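Brodon Hand Grip 2 - handheld gripper for demo recording

In stock. Ships in 2 working days
Price: 400 with standard pads, spare pad set extra
Add to cart | Ask a question | Download the setup sheet

Quick version

Hand-held two-jaw gripper. You hold it, you do the chore, camera on top records what the jaws see. Same jaws bolt onto an arm later so what you recorded lines up with what the arm can do. No arm needed to start. No power to the jaws either, it's a squeeze handle.

Made for people collecting household demos. Picking up, putting away, emptying bins, sorting laundry, that kind of work. Used on benches too but homes are what we built it for.

What's in the box

Gripper body with handle, assembled
Two jaws, fitted
Blue ridged finger pads, one pair, fitted
Camera mount (camera NOT included, see below)
Wrist strap
Hex key and driver for the jaw screws
Printed card with the open/close check

No carry case in this version. We had one in the first run and people kept telling us it was too big for a backpack. Any padded camera bag will do.

What changed from the first Hand Grip

Pads. Old ones were smooth and a bit hard. New ones have ridges down the inner face, softer mix, and they come off without taking the whole jaw apart. If you have the old body the new pads fit it, order the spare set.

Jaw frames have more cut out of them now. Less weight out front, and your wrist will notice by the end of a long session. Stiffness is the same on our test rig.

Handle spring is lighter. Two springs were offered before, now just the one. If you liked the heavy spring write to us, there's a bag of them left.

Mount sits a little further back so more of the room gets into the picture. That was the number one request.

Specs

Jaw opening, fully open: 60 mm
Recording sessions on one pad set before we swap them in our own work: 28
Jaws: black plastic, open frame
Pads: blue, ridged, replaceable
Drive: manual, squeeze to close, spring return
Mount thread: standard tripod thread
Left or right hand: both

What it's good at

Cloth. Crumpled paper. Small toys. Soft stuff generally, the pads squash into it and the ridges hold. Edges too, like the rim of a bin or a bowl, if you come at it straight.

Reaching down into things. The jaws are slim enough at the tips to go into a bin or a bucket, but mind the width when they're fully open. Go in part closed, open at the bottom, squeeze, come up slow. Takes a few tries to get the habit and then you stop thinking about it.

What it's not good at

Coins and cards flat on a hard floor. You can do it with the edge of one pad but its slow. The thin-tip pads are on the way for this.

Anything heavy with a smooth side. Full bottles, jars. The squeeze comes from your hand and your hand gets tired before the object does.

Wet work. Pads rinse fine, the linkage behind the jaws doesn't like water. Wipe and dry.

Camera

Bring your own. Wide lens, please. A narrow one shows you the pads and the thing between them and not much else, and for moving through a home you want the floor and the furniture in there as well. Straight chair backs will lean at the sides with a wide lens. Normal. Calibrate once and keep the file with your recordings.

Lock exposure if your camera lets you. Rooms with a big window and a shiny floor will push the picture up and down as you turn, and you end up with clips where the target goes dark just as you reach for it.

Both pads should be in view the whole time. Check it with the jaws open AND closed before you start. If you lose a pad on one side, tilt the mount and check again.

Running a session

Open/close check first, three slow squeezes to camera. Gives you a clean start mark on every clip.

One task per clip. Start with the jaws open and the target already in view, stop after you let go.

Don't tidy first. Leave the toys out, leave the bags on the floor. A model trained in a show kitchen gets lost in a real living room, and you can't add mess afterwards. Do move anything with a name or adress on it.

Walk up to things from different sides. It's easy to fall into the same approach every time, and then that's all you've got.

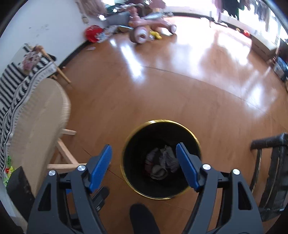

Bin approach in a lived-in room, jaws open, blue pads either side of the opening.

Bins are a good first task for a new person on the tool. Round target, clear rim, something soft at the bottom. Dark insides are the hard part. Black interior, gray bundle of cloth or paper, not a lot of contrast, so slow down for the last bit and keep the wrist still before you squeeze.

Fit with other gear

Arm flange: Udurell small and medium, adapter plate sold separately. Four bolts, no drilling.
Nkosi recording software: jaw opening is read from the video, profile for this model is in the current release. Pick "Hand Grip 2", the old profile gives you wrong widths.
Fokine tracking tags: flat spot on each side of the body takes them. Stick them on before you calibrate.

Other arms, ask. We have drawings for a few more plates and will cut one if there's demand.

Care

Screws on the jaws are plain and easy to get at. Snug, not tight, it's plastic underneath. Go over them weekly if the tool is in daily use.

Pads: warm water, bit of dish soap. No alcohol, it dries the surface and they start to slip. Swap when the ridges look rounded.

Don't leave it on a car dashboard. We've seen what happens to the jaws.

Questions we get

Can I buy just the jaws?
Yes, as a spare, pads included. Handle not included obviously.

Does it record force?
No. Opening width only, and that from the video. A force version was planned for August but parts are slow, no date right now.

Can kids use it?
It's a tool with pinch points behind the jaws. Adults only please.

Other pad colors?
Blue only. The software looks for the blue.

Rental?
By the month, minimum two units. Write for a quote.

Returns

Unused, in the box, we take it back, you pay shipping. Used but faulty, we fix or replace and we pay. Worn pads aren't a fault.

Page updated 2021-03-05. Prices without tax.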